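Trunititz Neighbors – October 20, 2022

The great drawer clear-out

Hello again, everyone! I promised in the last newsletter that I'd write about the apple pressing, but Lino Negri has the notes for that one and he's away until the end of the month, so you're getting my junk drawer instead.

It started with a dead phone. I had it in my hand at half past ten at night, down to nothing, and went to the drawer in the hall for a charger. I pulled out a cord that fit an old camera, then one for the electric toothbrush we threw away in May, then a long black thing with a round end that I have never seen before in my life. My husband came down to ask what all the rattling was. In the end I borrowed his, and the next morning I took the whole drawer out, carried it to the dining table and tipped it over.

There were 123 things in it. I know because my granddaughter was here and she is at the age where everything has to be counted, including peas. A lot of it was what you'd guess (rubber bands, dried-up pens, a key to the Hiltness house, where we haven't lived in ages), but the bulk was cords and plugs. Eleven of them didn't go with anything we own. I walked around the house with each one, trying it in the radio, the lamp, the little fan, the printer – it took most of the morning and I got my steps in.

A few things I learned, for anyone who wants to have a go this fall. The tiny print on the plug end is worth reading before you try it in anything. You want the volts to match what's printed on the gadget, and the amps on the plug should be the same or higher. I'd been going by whether it fit in the hole, and my brother-in-law went a bit pale when I told him so. Masking tape and a marker are all you need for labels. I wrote "baby monitor" and "Ivis radio" on mine and wrapped the tape around the cord near the plug, so it doesn't come off when you tug it.

Cords keep better in a loose coil than in a tight knot. I used the cardboard tubes from kitchen paper, cut in half, one cord to a tube, standing up in a shoebox. 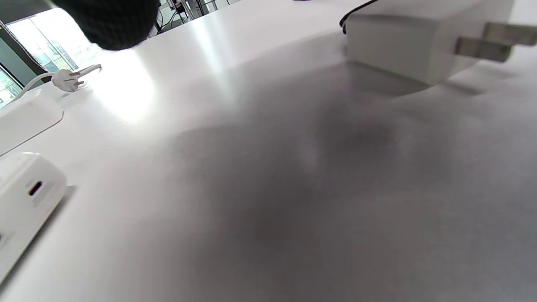 And please don't put old batteries in with the trash. I had a whole sandwich bag of them rolling around at the back of the drawer, and a couple had gone crusty. Ionescu Hardware has a bucket for the ordinary household kind just inside the door, next to the birdseed, and they'll take up to two bags at a time. For phone and laptop batteries, ask at the counter first, and put a bit of clear tape over the ends before you bring them in.

The same goes for the cords themselves. The shop will take them for recycling if you cut off any twist ties, and I've already dropped off mine (all except the long black one with the round end, which I'm keeping on the hook in the pantry in case its owner turns up). If you're missing one like it, give me a ring!

I'm doing the kitchen drawer next, the one with the birthday candles and the takeout menus. Two of those menus are from places that closed before the bridge was fixed.

Apple pressing next time, with the recipe for the spiced jelly, as long as Lino remembers where he wrote it down. If you have clean jars with lids you can spare, leave them on my porch, on the side away from the cat's dish.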